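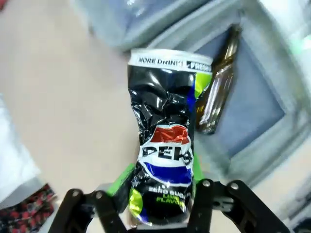

*A crushed Pepsi can in the gripper, brown bottle in the bin behind. Sarkbridge open day.*

March 1, 2024

I went to the Nemance open day in Sarkbridge expecting to be sold something, and I was. There was coffee, there was a lanyard, and there was a talk by Gizella Veres in which the word "waste" came up far less often than the word "platform".

The demo was a sorting arm. You stand behind a rope and watch it pick rubbish off a table and put it into soft grey bins. The screen beside it shows what the arm sees from its wrist, and I'll admit I spent more time looking at that than at the arm. A squashed can of lime Pepsi sits in the middle of the view, black and shiny and bent all over the place, with PEPS still readable across the logo and the rest folded out of sight. I can see why people find shiny, crumpled things hard to teach a machine about.

What I can't see is the business. The leaflet says 855 items were sorted in a trial at Sandoval, with 273 of them cans. Over how long? It doesn't say. I asked Renji Chiba, who was running the table, and he said he'd have to look it up. Fair enough, he was polite about it and I believe him. But a person on a belt doesn't pause to think over each can, and this arm did, every time I was watching.

I also asked what happens when the rubbish is sticky, or full of somebody's chips. "We're working on that" was the answer. The Eltiretti people gave me the same one in September, over a different arm and worse coffee.

They want 2 sites running by next year. I've put my name down for the follow-up visit and I'll be bringing the same questions.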